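# Punura floral bedding set, double, after two months

I bought this in January to replace a set that had gone see-through in the middle. It is the double size in the coral and blue flower print, white background. There is a green and yellow version too, which I have not seen in person. The price was £40 with delivery. The nearest thing in the shops at Noldale was the Tamiru set at £80, and I could not see twice the sheet in it.

You get a fitted sheet, a flat sheet and two pillowcases. No duvet cover, so check that before ordering. The listing does say so, but a long way down.

## Fabric

It is a cotton and polyester mix. It felt stiff out of the packet and had a slight shop smell, and both went after the first wash. It is not a heavy sheet. If you like that crisp hotel feel you will want something thicker, but for a spare room or a child's bed it is fine, and we use it on our own bed most weeks.

There was some bobbling down the middle of the fitted sheet by week six. It is small and you feel it more than you see it. The pillowcases have stayed smooth.

## Fit

The pocket on the fitted sheet is deep enough for our mattress plus a thin topper. With the thick topper on, one corner at the foot came off every other night, always the same one. The elastic goes all the way round, which I prefer to the sort with elastic at the corners only. The flat sheet is generous on width and a bit mean on length. If you tuck in deeply at the bottom there is not much left to fold over the blankets at the top.

The pillowcases have an envelope end with a flap that is too short. Full pillows poke out by morning.

## Washing and drying

I wash it at 40 with the darks kept out. The coral red has not run. I put a white handkerchief in with the first load to test it and it came out white. The sheet dries on the line in an afternoon and folds well enough without ironing if you take it in slightly damp. Straight from the tumble dryer it creases badly, and the creases stay in for a couple of nights.

## Pattern

The print is watercolour style, with blooms and leaves in coral red, dusty blue and grey-green. Some of the flowers are quite faded looking, and they were that way when new, so it is the design and not the dye going. I would have liked a little more of the green. It goes with pink bedding better than I thought it would, and the blue stops the whole bed turning into one colour.

One practical point is that a busy print hides small marks. It does not hide fluff. Anything black laid on it leaves bits behind, and those show on the white between the flowers. I keep a lint roller in the bedside drawer now.

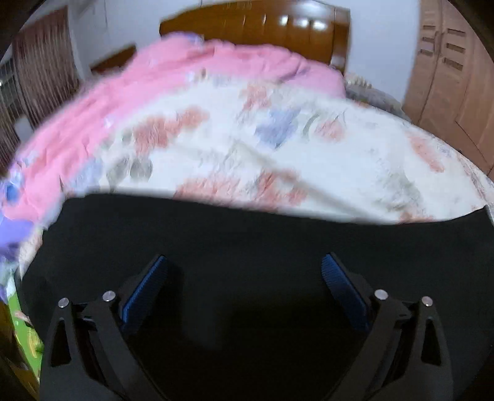 Does it need ironing?

Only if it has been through the tumble dryer, or if you mind a few soft creases along the fold lines.

## Compared with the old set

The old one was Kaladeo, plain white, and it lasted years. The Kaladeo cotton was better, and I doubt this will go as long. It was also £99 when I last looked.

I would buy the Punura again at £40. I would not pay much more for it unless they sort out the pillowcase flaps. Four stars.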